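Can the Machine Do the Dusting? Speaker notes, long version

Good evening, everyone, and thank you for coming out to Greststead. I promised to answer one question tonight – can a machine do the chores yet? – and my answer is "some of them, slowly," so if you need to leave early you have the gist.

Start with the walk to the job, before any lifting. A person crosses a room without thinking about baseboards. A machine has to work out where the wall stops and the floor begins, and pale paint against pale paint makes that harder than you'd guess.
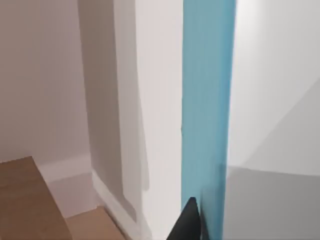
15 April 2024
Notes by Teodor Lundgren

Pause here and let people look. Then on to tidying, my favorite chore to talk about (and my least favorite to do). Say we want a table cleared for wiping. A book lying flat is a nuisance to pick up, even for us: you slide it to the edge, or get a fingernail under the cover. A trophy gives you handles, but it wants to tip. A plant you carry by the pot, please, and never by the leaves.

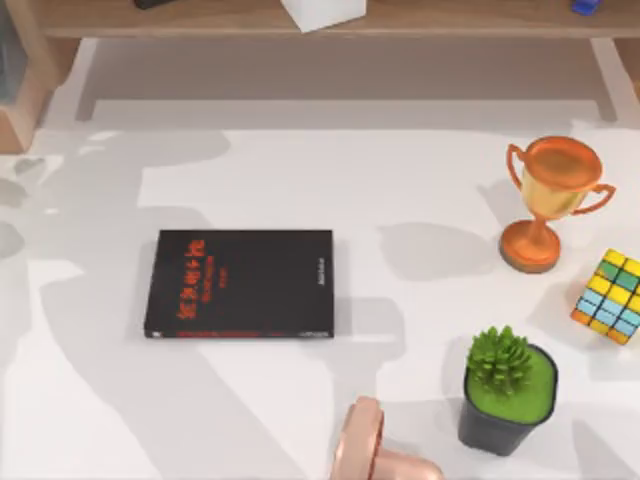
Aasen wrote to me after the Kudau talk that none of this matters until the thing can put the book back where it belongs, and that a helper who leaves everything in a heap is only making a second chore. I think that's fair, and I'd like to spend a minute on it. Knowing where things belong is a household's private business, and every household does it differently.

Ask the room: who would let a machine rearrange their shelf? Wait for hands.

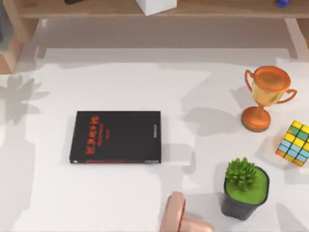

Then there's patience. We ran 142 practice pickups in simulation and 116 went well, and I was delighted, until my wife asked what became of the rest. On a shop floor you can fix the parts in place and do much better. At home the cat moves them.

Leave 15 minutes for questions. Water is on the left.

Related talks
Folding Towels, Part 8
Shop Floors Before Kitchens
An Evening at Cistodness
Who Empties the Dishwasher?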